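Home | Notebook | Cells | Parts shelf | Search

Print this entry | E-mail this entry

Bench notebook, two-arm cell (Fundholm)
September 4, 2018

Picking up where I left off. The left arm is back on its rail and I think I've got the sag figured out, but it took me most of the day and a lot of crawling around under the bench, so I want to get this down while I still remember which screw was which.

Quick recap for Elisa, who was out when this started. Back in July the left arm began drooping at the elbow when it was told to hold still. Not by much, maybe the thickness of a coin by the time you got out to the fingertip, but enough that the two grippers stopped meeting where they were supposed to meet. Serena and I re-zeroed it twice and it came back both times, a bit worse the second time. We blamed the zero routine, then we blamed the supply, then we went to lunch. Nothing got written down, which is my fault, and I had to work half of it out again this morning from scribbles on the back of a Monilow packing slip.

First thing I did was stop believing the software. I parked both arms, cut power, and just took hold of the left one and wiggled it (very scientific). There was play, and it wasn't at the elbow! It was down at the base. The whole arm was rocking a tiny bit on the front rail, and of course any rock at the bottom turns into a lot of movement out at the finger. The elbow looked guilty only because that's where your eye goes.

So, base screws. One of the two at the back of the left mount was barely finger tight. The other was snug but the washer under it had dished. I took both out, cleaned up the threads, put in new flat washers from the parts shelf and a dab of the blue thread locker, and tightened them a little at a time, back and forth, until the rock went away. While I was there I checked the right arm the same way and it was solid. Didn't touch it. I know I always want to touch it, but we have exactly one arm we trust and I'd like to keep it that way.

Note on the tool: the long hex driver with the tape on the handle is the only one that gets in there straight. The short key makes you come in at an angle and I'm pretty sure that's how the head on the back screw got chewed up. If the long one goes missing again I'm going to tie it to the bench.

Second thing was the cables. When I had the left arm loose I could see that the purple cable had been clipped too short somewhere along the way, so at full reach it was pulling on the gripper end. It wasn't pulling hard, but those little connectors hate it. I undid the ties and gave it a more generous loop near the gripper so it hangs below and has room to move. Then I ran the arm by hand through its whole range, slowly, watching the loop. It doesn't snag on the finger anymore. It does come close to the tabletop when the gripper is turned all the way in, so keep an eye on that one.

I pulled the cover off the duct under the rail too and shoved the slack back in properly. There was a zip tie tail in there, a dead connector and what I'm fairly sure was a piece of somebody's granola bar. Please no.

Power on, and now the fun part. Zeroing, the way I did it today, so we all do it the same way from here on:

Right arm first, always, with the left one parked well back. Let it sit powered and holding for 6 minutes before you read anything. I used to skip this and I was wrong, the numbers wander for the first bit. Then read the joint counts and write them on the sheet before you change a single one. Then the left arm, same wait, same sheet. If the elbow count on the left is off by more than 17 from the last sheet, stop and go wiggle the base before you enter a new zero. That rule would have saved us the whole summer.

Today the left elbow was off by 107 when I started. After the base screws, with no other change, it was off by 6. I sat there and looked at it for a while. Then I called Serena over to look at it too, and she said "so it was the screw," in that voice.

After that I did the board check. It's the one Serena came up with: lay the chessboard down flat between the arms, with no pieces on it, turned so it's standing on a corner, and send each gripper to the same squares one after the other. Turning it on the diagonal makes the two arms come at it evenly and you notice a sideways error right away. It's a crude check but it takes no setup at all, and I've come to like it more than the proper fixture Kalniņš made us, which is beautiful and takes forever to bolt down.

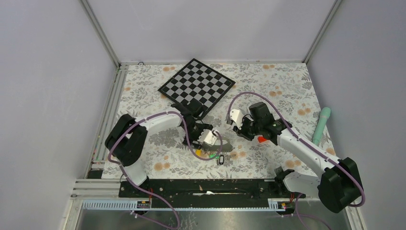 Both arms over the table, board turned on the diagonal, fingers facing each other across the gap.

Left finger was landing in the right square every time by the end. The right one was landing a hair toward the back wall on the squares farthest from it, same as it has since we got it, and we correct for that in the table so I'm leaving it alone. I ran the full list, 425 moves, without a stop. Last time I tried that list it quit on me well before the halfway point with an overload on the left elbow, which makes sense now if the poor thing was fighting a wobbly base the whole time.

The elbow motor was a little warm afterward but I could keep my hand on it. The right one felt about the same, so I'm calling that normal until someone finds the good thermometer.

Things still bugging me:

The floral tablecloth. I know, Serena, it's there on purpose and you like it. But it creeps toward the front whenever an arm drags something across it, and then the board creeps along with it, and then I spend ten minutes chasing an error that's really a wrinkle. Can we tape it along the back edge? I'll buy the tape.

The white fingers. I'd like a spare pair in the drawer before anything cracks. I've asked Tredport for a price and haven't heard back. If it's silly money we'll make our own.

The chewed-up screw. It's holding fine but it's going to be miserable to get out next time. I've got a couple of new ones on the list with the next order and I'll swap it when they come in.

Park position. The left arm's park is still the old one and it sits too far forward for my taste when you're leaning in to get at the rail. I bumped my head on it. I'd like to move it back some, but the start of the long list depends on it, so I want Elisa to look at the list with me first.

For tomorrow: wiggle the left base before power on, before anything else. If it's still solid, read the counts after the wait and compare to today's sheet (it's on the clipboard, top page, my coffee ring on the corner). If the elbow is inside 17, go ahead and run the long list again. If it isn't, leave it powered down and come find me, I'll be in the back cutting rail. Don't re-zero it!

Elisa, the driver with the tape on it is in the top drawer, left side. Put it back there when you're done.

Previous entry | Next entry | Print this entry | E-mail this entry

Fundholm workshop notebook | Contact the bench | Copyright 2018 Fundholm | Back to top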